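Darkora Electric Steamer Pot with Steel Tray
Sold by Grimetti
Item 1695

The Darkora is a compact electric pot with a lift-off steaming tray in stainless steel. The tray sits on the rim of the base and is perforated with small round holes. It is intended for buns, dumplings and cut vegetables. The base has two side handles and a single small control at the front.
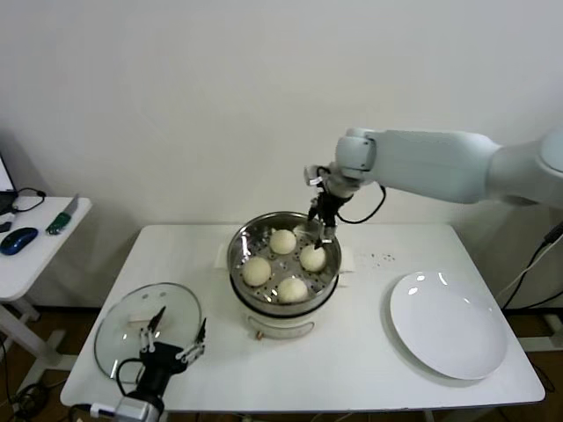
Darkora steamer with steel tray and buns. Glass lid with handle at left.

Operation
Fill the base with cold water to the lower mark, seat the tray and load it with space between pieces. Medium buns are best steamed in batches of 4. Fit the lid before switching on. Steaming time for chilled buns is around 12 minutes; frozen buns take longer.

Lift the lid by its handle, far edge first, and set it down on a heat-resistant surface. Move the buns to a plate promptly – they stick to the steel if left to cool on the tray.

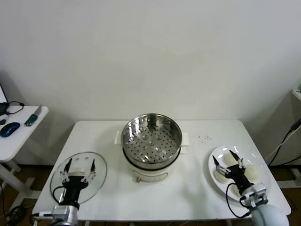 Clean the tray by hand with a soft brush, working from the underside. Do not immerse the base. Descale monthly in hard-water areas.

Supplied
Base unit, steaming tray, glass lid, power cord. Plates are not included.

Warranty
2 years on the base. Tray and lid are available as spare parts from Michiels – quote the item number when ordering.

Product contact: Issa Obeidat
Page revised 2018-04-21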